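Clitolach Laundry Notes
Data card and readme, version 22

Summary

Clitolach is a written record of household washing: what went into a basket, how it was sorted, what it was washed with and where it ended up. Each entry covers one basket of clothes from the moment it is put down on the floor to the moment the last item is put away. The set holds 700 entries. It was put together for people who write care guides, plan utility rooms or study how housework is divided up over a week.

The notes are kept by Kalliopi Đorđević. Corrections should go to her through the Flercombe desk, with the entry number in the subject line.

What is in the folder

baskets.csv has one row per basket. It gives the basket type, the lining if there is one, the handles, how full it was and the main colours of the clothes.

items.csv has one row per garment or piece of household linen. Each row carries the number of the basket it came from.

outcomes.csv says what was done with each item: washed, put back unwashed, mended first, given away or thrown out.

terms.txt is the word list. Please read it before using the other files. The word "top" gave a lot of trouble in the early versions and is no longer used on its own.

photos is a folder of pictures. Most entries have none. Where there is one, its number is in the last column of baskets.csv.

How the entries were made

Contributors were asked to put the basket down in a clear bit of floor, write down what they could see without moving anything, and only then tip it out. The first look and the full list are kept apart in the files. They often disagree, and both are left as they were written. A basket noted as "white, with a bit of red" on first look may turn out to be mostly red underneath.

The full list is made by lifting items out one at a time. Socks are entered as pairs if both are in the same basket, otherwise as singles. Anything found in a pocket is left out of the record.

Fullness is given in four steps: low, half, to the rim and over the rim. "Over the rim" is used when any cloth hangs over the edge, even if the rest of the pile sits lower. A single sleeve is enough.

Basket types

Woven covers anything made from plant strips, cord or a material that looks like them. Contributors could not always tell which it was, and the distinction has been dropped.

Moulded covers hard baskets in one piece, with or without holes in the sides.

Cloth covers bags, sacks and folding baskets on a frame.

Mixed is for baskets with more than one of these, such as a hard inner wall with a braided edge. Earlier versions put these under woven. They were moved in April, and the old type is kept in a second column for anyone who needs to match the earlier figures.

Handles are recorded as none, cut-out or attached. The colour of the handles is free text.

Colour groups

White: white and off-white, including items with a small badge, a printed name or a line of coloured stitching.

Red: red, dark red and burgundy. Pink has its own group.

Dark: black, navy, brown and dark grey.

Pale: everything light that is not white.

Bright: the rest.

A garment with large areas of two colours goes in the group of the darker one. Red and white shirts are therefore under red, which suits the way most contributors washed them. A white garment with a small red emblem stays under white. Some contributors disagreed with this and said so in the remarks column. Their remarks are worth reading if you are writing advice on mixed loads, as they are fairly firm about keeping red cotton away from white cotton for the first few washes.

Prints and patches are noted as a yes or no, with a short remark if wanted. "Black patch, white edge" is a typical one. The wording on a print is not copied out.

Washing details

Temperature is what the contributor set on the machine. The most common setting in the file is 30. Programme names differ from one machine to the next and have been reduced to cotton, easy care, delicate, wool and other.

Detergent is given as powder, liquid, capsule or bar. Brand names have been taken out. Softener is yes or no.

Drying is given as line, airer, tumble or flat. Items dried in more than one way are entered under the last one used.

Known problems

There are 52 entries with no outcome. The contributor stopped after the first look or the list was lost. They have been kept in, as the first looks are complete, but should be left out of any work on washing.

Bedding is thin in this set. Most people carry sheets straight to the machine, so they never reach a basket and never reach the record.

Entries from the Lazarević flats use shared machines in a common room. The temperatures there are taken from a wall chart and may not match what was set.

Children's clothes were entered by size in some homes and by age in others. The size column has both and should not be sorted as numbers.

"Crumpled" and "folded" in the remarks describe how the item lay in the basket. They say nothing about whether it was clean. A few early readers took folded to mean washed, and their tables were wrong as a result.

Using the notes

You may use the files for teaching, research and published guides. Please name the set and the version. Pictures may be shown alongside the entry they belong to. Do not try to work out which home a basket came from.

If you add entries of your own, use the blank sheet in the Tavumari folder and keep the column order. New basket types should be raised with Flercombe before they are used. Leave a cell empty if you do not know the answer. A dash has been read as a zero more than once.

Changes in this version

Mixed baskets split from woven. Handle colour added as free text. Singles and pairs corrected in the sock rows. Word list revised, with "emblem", "patch" and "print" now given separate meanings.

Last checked 25/07/2021.

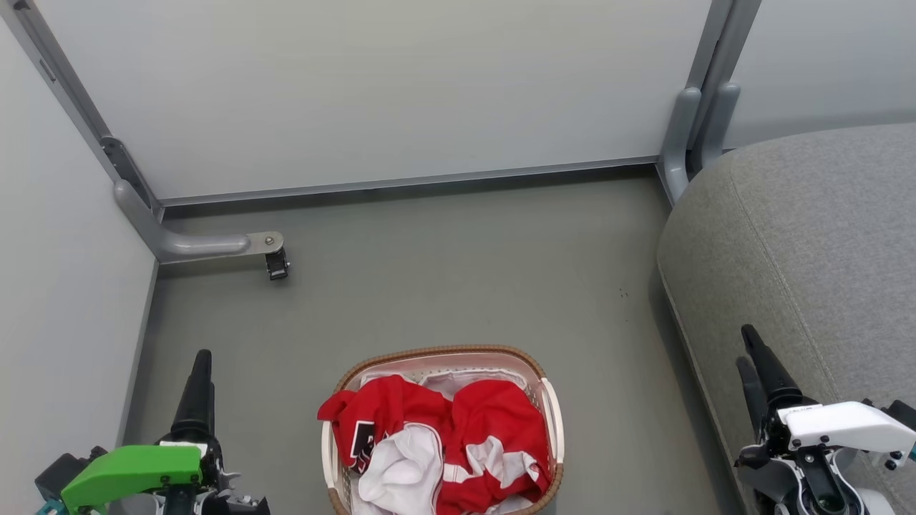 The blank sheet and the word list are replaced whenever a new version comes out, so take fresh copies of both before starting a new batch of baskets. Entries made on the old sheet are still accepted if the handle column is filled in by hand.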